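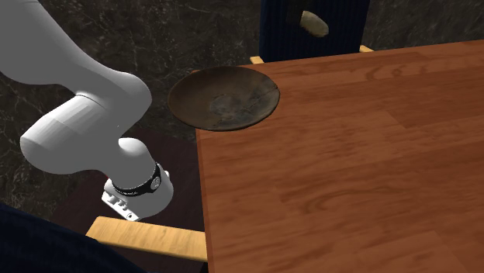

Putter session at Flundden, December 2018. Second round of roll tests on the Karitard mallet with the new face insert. Same mat as last time, same box of balls. Zinhle set the stroke length and we left it alone all afternoon. For marking alignment on the shaft we want a black band, glossy, like the one on the white arm's wrist joint, so the line shows up against a pale background. Tape for now, a proper ring in January if Pillay can turn one.

Balls from the old insert came up short on the long putt, by up to 9 inches. New insert was closer, but it pulled left twice near the end. Ada thinks the lie angle moved when we swapped heads. I checked it afterward at 73 degrees and the sheet says 71, so she's right and those last putts don't count.

Redid 6 putts with the lie set back. No pull. Did not have time for the short putt.

Themba wants the same test on a slower surface before he takes the club to Uvita. Fine by me, but the mat needs brushing first and the seam at the far end is lifting again. Marietjie has the glue.

To do: tape the shaft, log ball numbers, ask Yesenia which grip was on the club in the first round. The sheet only says "standard."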